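4. Findings: The Place Where Things Go

4.1 How participants talked about it

We had asked people to describe a time when something was out of place. The interview guide, adapted from the Nambiar protocol, allowed 18 minutes for this. The first participant took most of a morning and came back after lunch with an addendum about her brother-in-law and the good scissors. The guide was revised.

In all, 38 residents of Kukero and the surrounding villages were interviewed, most of them in their own kitchens. The transcripts came to 300 pages once Kostex had finished with them and we had finished with Kostex, which rendered "lifeworld" as "life's worth" throughout and in one case as "live squirrel." All transcripts were then read against the recordings by both authors. Semeniuk kept a list of the better errors, which the reviewers of an earlier draft asked us to remove from the appendix.

Following the usual steps of descriptive phenomenological analysis, each transcript was read whole, divided into meaning units, and restated in language closer to psychology while trying to keep hold of what the person had said. We report one constituent here, which we call the claimed place. The others (the search, the accusation, the return) are taken up in Sections 5 and 6.

4.2 The claimed place

People rarely described a place for a thing as a position in space. They described it as something close to a right. The key "lives" on the hook. The bread knife "belongs" on the left. A retired surveyor, who had spent his working life assigning coordinates to fields, told us that his reading glasses were "supposed to be by the radio," and when asked who had supposed it, he said the glasses had been there since before his wife retired and it was late to be opening the question.

What strikes us in such passages is how little the place depends on the thing being in it. An empty hook is still the hook for the key. Several participants said they had reached for an object they knew to be elsewhere, and one described being annoyed at the shelf. In Heidegger's well-worn account, equipment shows itself when it breaks or goes missing. Our participants would agree, though they would add that it tends to show itself at five to eight in the morning, with a child already in the car.

The claimed place also has edges, and the edges are felt before they are seen. A participant who shared a desk with a colleague at the Wirholm clinic described a boundary running down the middle "a little to my side of the lamp." There was no mark on the desk. Both parties, she was certain, knew where it was. We were not able to interview the colleague, who had by then moved to a different floor.

4.3 Drawn and undrawn boundaries

It would be tidy if we could say that a marked boundary settles what an unmarked one leaves open. The transcripts do not allow this. Where people had put down labels, tape or painted outlines (for a surface divided in this way, see Figure 4), they spoke of two boundaries, the drawn one and the real one, and they were relaxed about the difference. A man with outlines for every tool on his garage wall used the outline of the pipe wrench for a calendar. The pipe wrench was on the floor. He saw no contradiction in this and grew a little short with the interviewer for finding one.

Three features recur where the boundary has been drawn by hand:

The person who drew it is remembered. Participants named the drawer of the line even when the drawer had left the household years earlier.

The line is read as a request. Nearly everyone could say what it was asking of them, and nearly everyone could also say why it did not apply on the occasion being described.

The line ages faster than the habit. One household had repainted over its shelf markings in July and went on observing them until the following spring, when a new cat made the whole shelf unusable.

We take this as modest support for the view that dwelling comes ahead of measuring, and that a grid laid over a lived surface is mostly a proposal. Sutter would put this more strongly. Semeniuk, who labels his spice jars, would put it less strongly, and the sentence above is where we stopped arguing.

4.4 A negative case

One transcript resisted us. The participant, a woman in her thirties who had moved house up to seven times in a single year (she was unsure whether to count the houseboat), reported no claimed places at all. Things were where she had put them down. She did not search, she did not accuse, and she seemed sorry for us when we explained the study. We considered whether the constituent might be missing through some failure of the interview, and listened again with this in mind. The interview is a good one. Near the end she remarks that she always sleeps on the side nearest the door, "but that's just where I sleep." We have left the remark unanalyzed here and return to it in Section 6.2, where it causes further trouble.

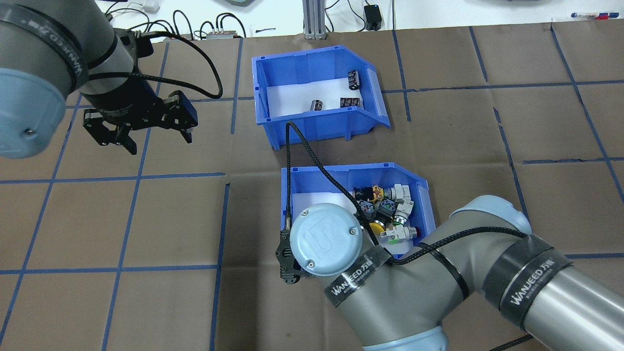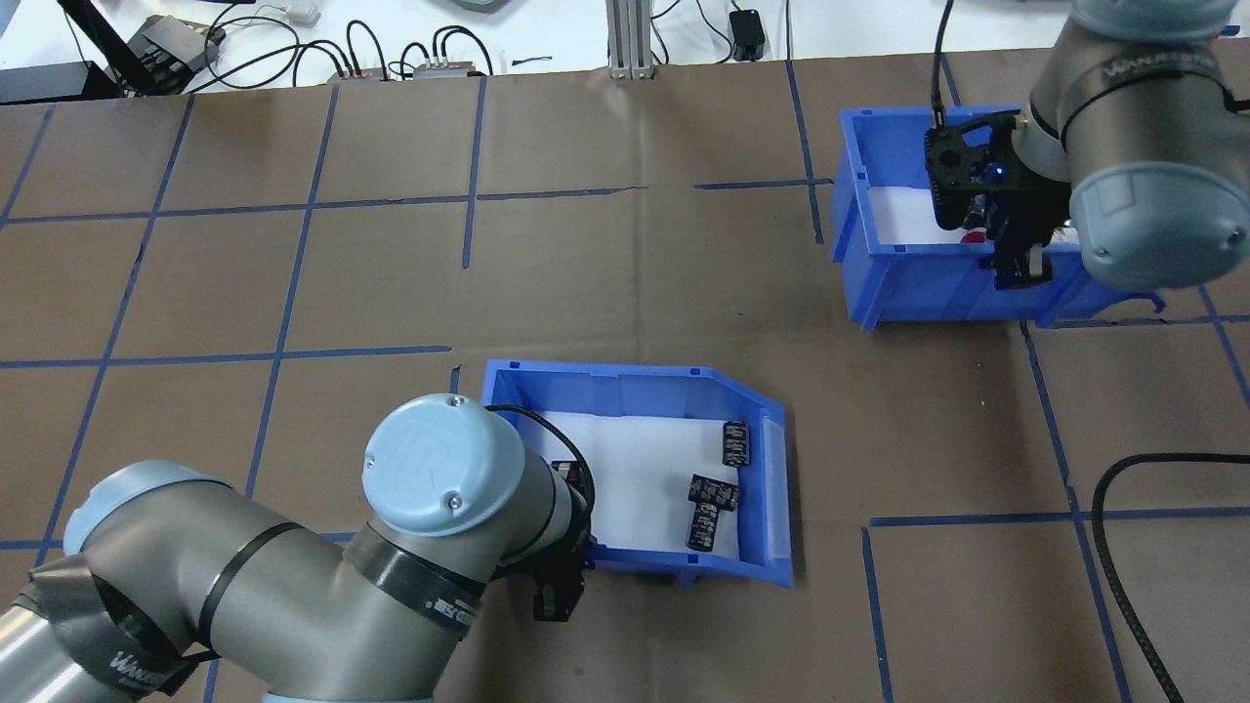
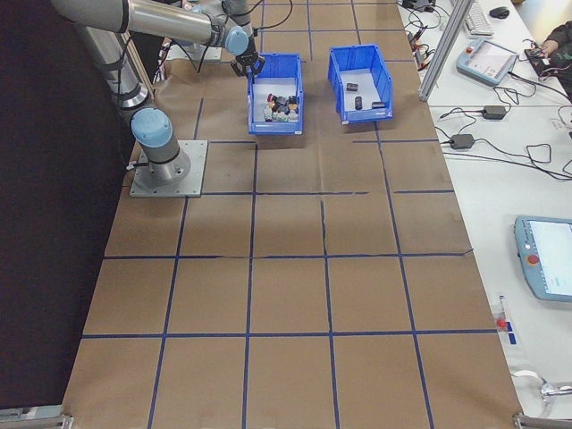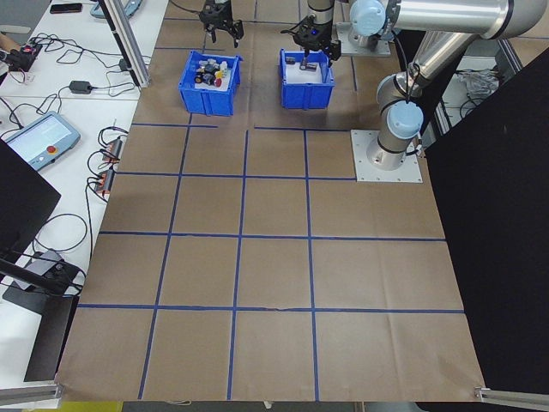

Figure 4. Papered table surface divided by blue tape, four views.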